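Descalçar-se à entrada de casa

Descalçar-se à entrada é o costume de deixar os sapatos junto à porta antes de passar às divisões habitadas. Poucos gestos domésticos são tão simples e tão espalhados pelo mundo! É comum no Japão, na Coreia, na Turquia, na Escandinávia e em boa parte da Europa de Leste, com regras que variam de uma casa para a outra.

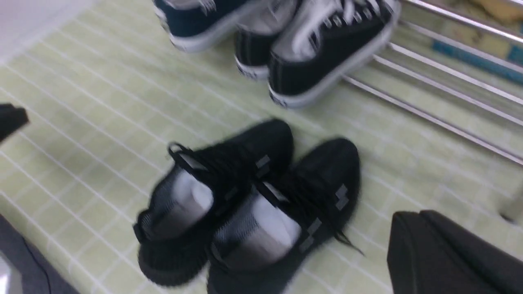
Origens

No Japão, o costume liga-se ao soalho elevado e aos tapetes de tatami, onde as pessoas se sentam e dormem. O genkan, um vestíbulo em nível mais baixo, marca a passagem entre a rua e a casa. Nos países nórdicos pesam mais a neve e a lama, que em certas regiões duram até abril.

O caso de Dondov é delicioso: na aldeia, uma recolha etnográfica reuniu 434 expressões ligadas ao calçado, e 116 delas dizem respeito apenas à soleira da porta (há até um verbo para entrar só com um pé descalço).
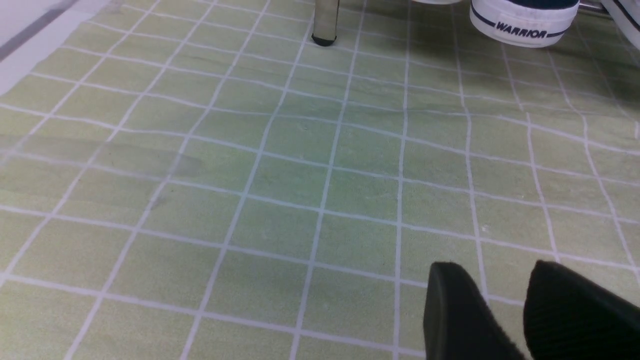

Texto: redação da Enciclopédia Brimach, novembro de 2022

Etiqueta

No Japão, viram-se as pontas dos sapatos para a porta, prontas para a saída. Em Sokby, o anfitrião oferece pantufas de feltro, e recusá-las é quase uma ofensa. As meias rotas são motivo de embaraço em toda a parte, e existe sobre elas um anedotário riquíssimo.

Mobiliário

O costume criou os seus próprios móveis: bancos baixos, armários estreitos, prateleiras abertas.

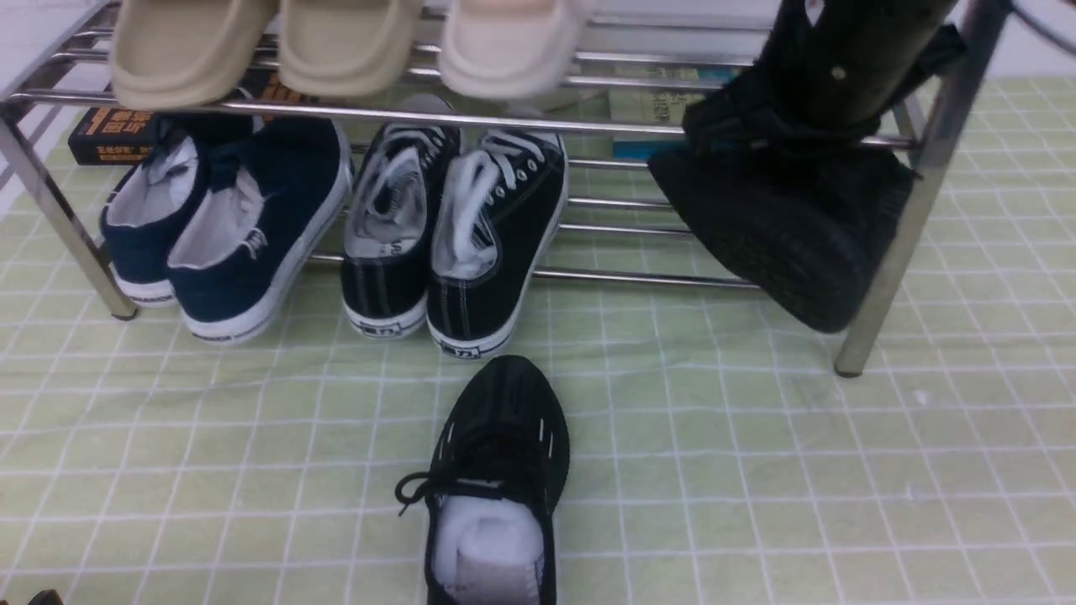

O getabako japonês, usado também em escolas e banhos públicos, deve o nome às geta, as sandálias de madeira. Já as casas antigas do vale de Yin têm nichos escavados na parede, 2 por morador, e algumas conservam ainda o banco de pedra original.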